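Forums > Tea & Coffee > Loose Leaf > Storage and Staling

We use cookies to keep you logged in and to remember which threads you've read. By continuing to browse you accept this. Manage preferences

Opened bags of oolong: how long before you give up on them?

leafpile_viola
Hi all, long-time reader, I don't post much. I've been having a clean-out of the tea cupboard and found a bag of the Zurkanis roasted oolong I opened back in June and then completely forgot about. It was rolled down with a peg on it, nothing fancier than that. It smells fine to me, maybe a bit flat? My partner reckons it smells like a cardboard box but he says that about all my tea. It cost me $41 so I'm not keen to chuck it on the compost. Do you lot have a cut-off, or do you just keep drinking till the bag's empty?

gwen_collet
Keep drinking! A roasted oolong is about as tough as tea gets. I've had dark roasts open for the better part of a year and they softened, sure, but they were still lovely with a biscuit. The green ones are another story, those I try to knock over in a month.

If it's gone flat, try a bit more leaf and properly boiling water. I'd go up by a third before deciding it's had it.

Herv_H
Disagree with gwen, sorry. A peg is no seal at all, and if the cupboard's anywhere near your stove or your spices you'll be drinking cumin by spring. I moved everything into tins with a double lid after I lost a whole bag of Cernutby high mountain that way and I haven't looked back. Foil bag goes inside the tin, air squeezed out, done.

gwen_collet
Tins are fine but you open them every day and let the air in, so what have you gained? Small bags, finish one, open the next. That's how the shops do it.

Herv_H
Shops turn their stock over in a fortnight, gwen. Viola's had hers open since June.

timo_brews
Can we talk about re-roasting? I did it with a tired Texier last winter. Dry frypan, lowest flame, keep the leaves moving the whole time, and take them off when the kitchen starts smelling toasty. Let it rest a couple of days before you brew. It came back from the dead, I'm not joking. You do lose some of the flowery top notes but with a flat roasted one they've gone already.

v_courtois
Careful with that one, I tried it in a non-stick pan that had cooked a lot of onions in its life. Never again. If you're going to do it, use a pan that's had no oil in it, or the oven on its lowest setting with the leaves spread out on baking paper.

leafpile_viola
Ha, okay, my frypan is definitely an onion pan. Oven it is, maybe on the weekend. I did what gwen said first and used more leaf with water straight off the boil, and the second steep was miles better than the first! Bit of honey in there I hadn't noticed before. So it's not dead, just sulking.

Herv, I've got a biscuit tin with a decent lid, would that do or does it need to be a proper tea caddy?

Herv_H
Biscuit tin's fine if it doesn't smell of biscuits. Wash it, leave it open overnight, stick your nose in it in the morning. If you can smell shortbread so will the tea.

v_courtois
I wouldn't bother for what's left of one bag. Make a big jug of cold brew and put it in the fridge. Flat oolong is great cold, and you'll have it finished in a few days.

leafpile_viola
Cold brew is a good shout, I'll do half and half. Mug and bag on the low table:
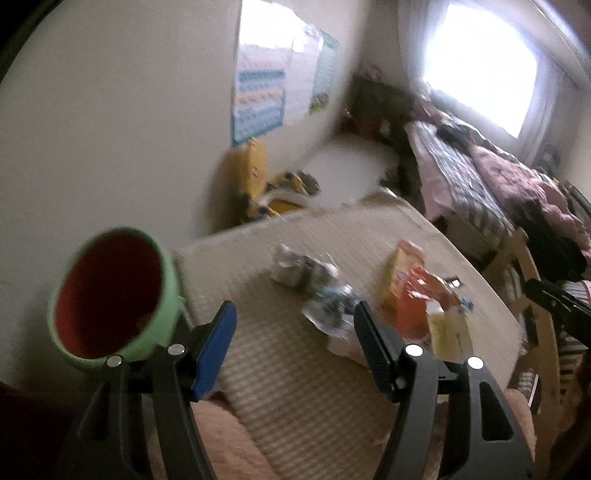

Similar threads in Storage and Staling

Does the freezer ruin green tea?
Ivemberg caddies, are the lids meant to be that stiff?
Pu-erh in a humid flat, wardrobe or kitchen?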